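The Falura Vanity: What You Get and How to Order

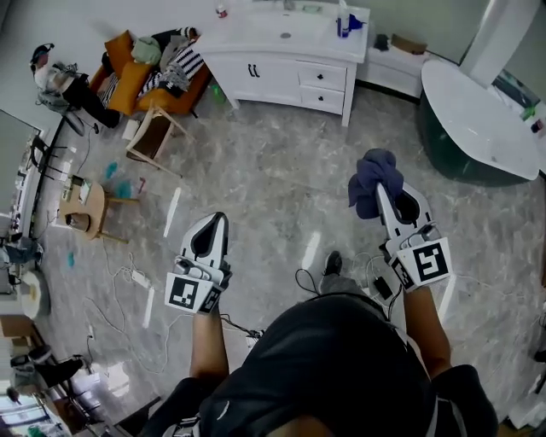 Page last changed: 12/14/24

So this is the bathroom cabinet people keep emailing me about! The Falura is the piece I wish I'd had when I redid my own tiny bathroom, because back then everything in the stores was either enormous or had no place to put a hair dryer. You get doors on the left for the tall stuff (cleaning bottles, spare toilet paper) and two drawers on the right for all the little things that end up around the sink. White, with black knobs and handles. I've been asked for green. Maybe next year.

Sizes first. It comes in two heights, 26 and 27 inches, both measured to the top of the box before the basin goes on. I know one inch sounds silly, but Boglárka Jakab, who fits most of mine, swears by the taller one for anyone with a bad back, and the shorter one slides under a low windowsill. Depth is 20 inches either way. Please measure your door opening before you order. It ships in one piece and I can't send it flat, sorry!

The basin is included. The faucet isn't, and neither is the drain. If you want them to match, the Wivine faucet is the one I keep in stock and it fits the hole without any drilling. A faucet you already own will probably be fine too, just send me the width of the base and I'll check it against the template.

About the drawers: the top one has a cutout at the back for the pipe, so it's shallower than it looks when you stand in front of it. Toothpaste, razors, combs, no problem. A jumbo shampoo bottle, no. Put that behind the doors.

For cleaning I use warm water, a drop of dish soap and a soft cloth. Skip anything gritty, and don't leave hair dye sitting on the top (ask me how I know).

The price is $300 with the basin. Local delivery is free, and Willy Claeys does the driving, so he'll call you the evening before. He will carry it up one flight of stairs. Anything past that, have a friend ready.

Orders placed now go out in January. The Antal mirror is back in stock as well, and I'll pack it with the vanity if you ask for both in the same order.

Spare knobs and hinges: see the Skasik parts page.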